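INCIDENT REPORT, SECOND DRAFT

The Office of Internal Review at Hument has asked me to record the failure of the afternoon session in my own words and in the order in which I understood it. I have been employed here for 17 months. I was the shift supervisor, and the signature on the release form is mine.

The form is a single page. It states that the hand-held grippers have been checked, that the operators have been briefed, and that the stop phrase has been agreed upon. I signed it before lunch. Of the three statements, the second was true.

The grippers had been serviced by Testero, our contractor for calibration. Testero's certificate gave the closing force of each unit and declared all of them within limits. I read the certificate. I did not put my own finger between the tips of unit 8, as the former supervisor used to do, in full view of the operators, before he would let anyone else touch it. When he retired, the practice was reviewed and found to have no basis in procedure.

Emília Paulík had the place next to mine. She was the most experienced operator in the group and the only one who read the safety bulletins to the end. During the first exercise she told me that her unit was slow to let go. I asked her whether it did let go. She said that it did, eventually. I wrote the word "releases" in the log.
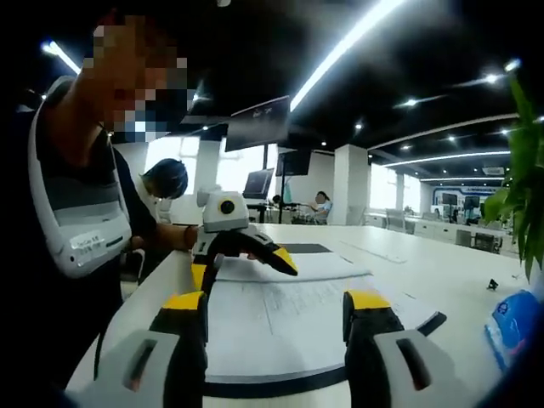
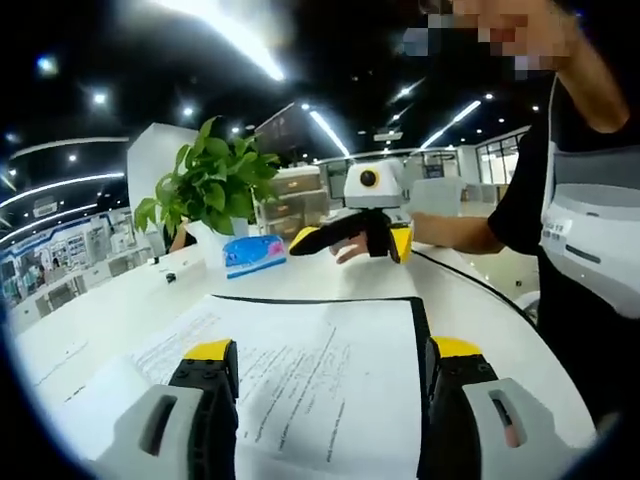

Castaño, 12/24/18

The second exercise began after a short pause. The instructions called for a sheet of paper to be lifted, turned over and returned to the table. It is the simplest task in the Gundska series, and operators are given it when they are tired.

Emília lifted the sheet and turned it over. The gripper did not open. She released the trigger, pressed it and released it again. The tips drew closer together, and the paper began to crease between them. She reached across with her free hand to pull the sheet away. Any of us would have done the same. The bulletin that warns against it had been issued in November, and she was the person who had read it.

The unit closed on the side of her forefinger.

She did not cry out. She said my name, in the tone one uses to ask for a pen. I looked up and saw what had happened, and at that moment I was required to speak the stop phrase. I could not recall it. We had changed it twice that autumn, the first time because it resembled a common greeting and the second time at the request of another department. I said "stop." I said "stop now" and "halt." I then said the previous phrase, and the one before it. The grippers accepted none of them.

The event log shows that the unit remained closed for 25 seconds. I have been asked whether this agrees with my recollection. It does not, but I have no other figure to offer.

It was Emília who ended it. She laid the unit on the table with her finger still in it, turned it onto its side, and worked the battery out with her thumb. The tips went slack. She then picked up the sheet of paper, smoothed it, and set it down where the exercise required it to be. I believe she did this so that the session would count.

The injury was a bruise and a split nail. The company nurse recorded it as minor and I have no grounds to dispute her. Testero has since reported that a return spring in unit 8 had been fitted backward, and that the closing force had been measured on a different unit and entered in the wrong row. Their letter expresses regret. It runs to 6 paragraphs and does not mention a hand.

In the first draft of this report I wrote that the cause was mechanical. The Office returned it with a request for more detail, and I have tried to supply that detail here. She told me the unit was slow to let go. I had a log open in front of me and a column in it marked "Remarks," and I left the column blank.

The form now carries a fourth statement, which reads: "The supervisor has tested each unit by hand." I drafted the wording myself. On the morning it came into effect I stood at the table before the operators and placed my finger between the tips of the first unit. Emília held the trigger. She asked whether I was ready, and waited until I had said that I was.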